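Household Robots: Your Questions, Answered Without the Sales Pitch

By Ertuğrul Avcı

Updated in January. I get 4 or 5 of these questions a week, mostly from people who have just watched a launch video.

Can I buy a robot that does my housework?

You can buy one that vacuums. You can buy one that mows. If you mean something with arms that clears the table, puts away the plates and folds the napkins, no. There are machines that do pieces of that on a good day, and companies happy to take a deposit.

What about the folding videos?

Folding is the favorite demo because cloth is hard and everybody knows what a folded napkin should look like. Look at what the machine has been given, though: usually one square of cloth, flat, on a clear patch of counter, with an arm bolted down on either side.

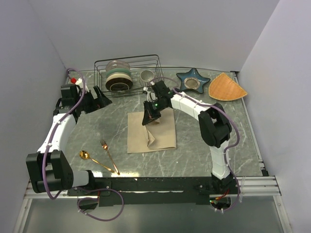
At my house the napkins come out of the dryer in a ball with a sock inside. Getting one napkin out of that ball is a separate job from folding it, and I'd like to see more videos of that part. Ask whether the cloth was laid out by a person first. Flarell's sales team took nine days to answer me and the answer was "typically."

Is two arms better than one?

For cloth, yes, I'll give them that. One hand holds, the other moves. It also means twice as many motors and cables to go wrong.

How often does it work?

Depends who is counting. Rerkico told me 81 percent on napkins. I asked what happened to the other 19 and was told they were "partial folds." If my dishwasher left a fifth of the plates partially washed I would send it back.

Nadar says its system has done 1000 folds. Over what period, and with how many restarts? No reply yet.

Would it at least set the table?

Forks and spoons are thin, shiny and flat against the counter. Picking one up is a fussy job for a gripper with stiff fingers. Then there are the dishes, which come in whatever shapes people like to buy.
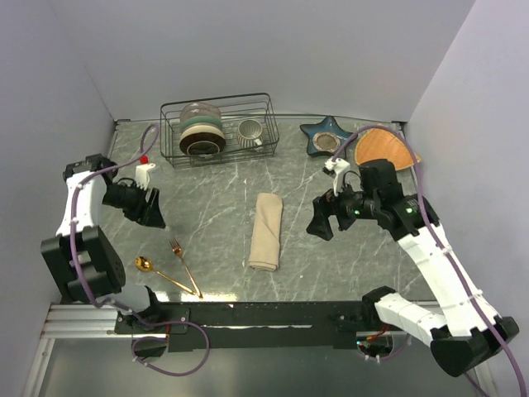 Most homes also have a second person in the kitchen who moves things while you are using them. I have not seen a demo with that person in it.

What does it cost?

The only firm quote I have is from Jultus: $3238 for the arms alone. Mounting, computer, setup and support are extra, and they would not put a number on support.

Are shop floors any different?

Somewhat. A shop can make every part arrive the same way up, and then a robot arm earns its keep. Your kitchen can't do that, and I doubt you'd want to live in one that did.

Should I wait?

I would. Fold the napkins yourself and ask me again next year.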